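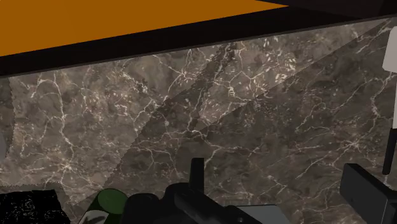 Azucena Cisneros wrote to us in June that our tables on treaty ratification were the only ones she could check against the source without sending an email first. Her note has stayed on the office wall, and the method it refers to is set out on this page.

About Planis

Planis is a research office in Rarthorpe. We track how national parliaments handle defence and trade agreements between signature and entry into force. The work began as a private index kept at Privenstead College and became a registered company when the college closed its politics library.

What we record

The register covers 105 agreements. Each entry gives the date of signature, the date the text was laid before parliament, the committee stage, the vote where one was held, and the deposit of the instrument. Reservations and declarations are entered separately and linked to the article they concern. Side letters are entered only if they have been published by at least one party.

Agreements applied provisionally carry the status P until every party has completed its domestic procedure. Status P does not mean that the agreement is disputed.

Sources

Entries are taken from official journals, order papers and depositary notices. Press reports are used to find a document, never to fill a field. Where two official sources give different dates, both are shown and the entry is marked as open. There are 44 open entries at present, most of them older agreements for which the committee papers were not printed.

Staff and offices

We have 10 staff. Eight work in Rarthorpe on the register and the monthly bulletin. The other 2 are in our Quintana office, which handles texts in Spanish and Portuguese. Translations are working versions and should not be cited as authentic texts.

Funding

Income comes from subscriptions to the bulletin and from training courses for parliamentary clerks. We do not accept payment from political parties, campaign groups or defence suppliers. Accounts are available on request from the Rarthorpe office.

Corrections

Send the entry number, the field in question and a reference to the official source. Corrections are logged with the previous value kept visible. We do not alter closed bulletins; changes appear in the next issue under Amendments.

Office hours are 9.30am to 4.30pm. The reading room is open by appointment.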